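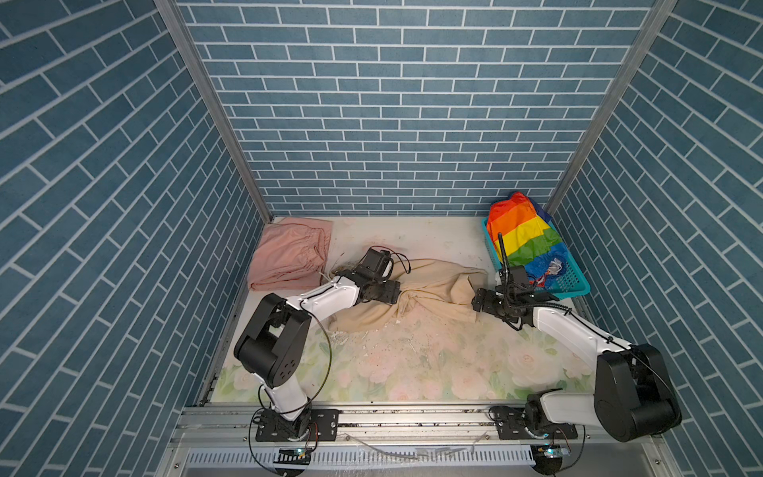
CHAPTER 7: TWO ARMS, ONE TABLE

Home Robotics / Build Projects / Intermediate

November – by the author of the Jorix Workshop Series

Up to now you have built one arm. It has picked up a block, put down a block, and on a good evening put the block down where you meant it to. You may feel ready for something useful. Most readers at this stage say they want help with the laundry, so this chapter starts on the laundry, and we will see how everyone feels by the exercises.

Cloth is a rude introduction to the subject. A block has a position and an angle, and once you know those you know the block. A shirt has a position in the sense that a puddle has one. Pull a corner and the rest of it follows on its own schedule. Our first build, in the shared workshop at Ruston, spent most of a winter moving one towel from the left side of the table to a slightly different part of the left side of the table.

The usual answer is a second arm. One gripper holds, the other pulls, and the cloth between them has fewer places to hide. The two-arm cell in this chapter puts both arms on one aluminum rail along the near edge, with a walled work area in front of them. Each arm stands on its own black plate. If you built the arm in Chapter 4, you need another one of those, a rail, and more patience than the parts list allows for.

7.1 What the second arm costs you

The hardware doubles, and so you might expect the trouble to double. You would be getting off lightly. Two arms that share a table can reach each other, and at some point they will. Before you write any motion code, work out the strip of floor that both grippers can get to. Mark it with tape. This is the shared zone, and almost everything in the next three chapters happens inside it, including the collisions.

Our cell has a shared zone 800 mm wide, on paper. In use it is narrower, as the elbows swing out when the arms reach inward and the side walls do not move over to be polite. Measure yours with the arms powered off, pushing each one gently by hand to its limits. Write down the numbers. You will not remember them, whatever you think now.

7.2 The rail and the plates

Cut the rail square. If it is out by a little at one end, the two arms will disagree about where the floor is, and each will be sure it is right. We had to put a Shim under our right plate – the printed kind from the Chapter 3 parts file, not a folded bus ticket, although the bus ticket held for longer than we like to admit.

Bolt the plates down loosely, set the spacing, check it from both ends, and then tighten. Readers who tighten first get to do this section twice.

Leave slack in the cables. A gripper cable needs a generous loop past the elbow, enough for the full reach and a bit extra. Too short and it unplugs itself in mid-motion. Too long and the other arm picks it up, usually with a better grip than it has ever managed on a sock.

7.3 Walls and floor

You can build without walls. We did, and then we got tired of fetching things from behind the radiator. Panels on three sides keep the cloth in play, and angling the side panels inward toward the back gives the arms fewer dead corners to lose a sleeve in. Any pattern will do for the panels, and brick has a certain dignity.

The floor matters more. Pick a pale surface, as plain as you can live with, and remember that your vision code will have opinions about flowers. Sweep it. Crumbs and lint look small to you and large to a threshold filter, and there are always more of them than when you last looked.

7.4 First grasp

Start with one piece of crumpled cloth in the middle, with both grippers working on it. Keep any other clothes toward the back, and use a plastic basket in a corner for odds and ends. Choose a cloth whose color stands well apart from the floor. Beige on pale is a harder test than it sounds, and should be saved for when you are feeling brave.

Our test log from Catetti, where we ran the second build, holds 2,116 grasp attempts. We had planned on around 2,000 and lost our discipline near the end. Exercise 2 asks you to start a log of your own. Record the failures with the same care as the rest, if only because they will make up most of the page.

Related in this series
– Chapter 4: Building the Single Arm
– Chapter 5: Grippers and Other Regrets
– Chapter 8: Telling Two Arms Apart in Software
– Workshop Notes: Cable Loops That Stay Put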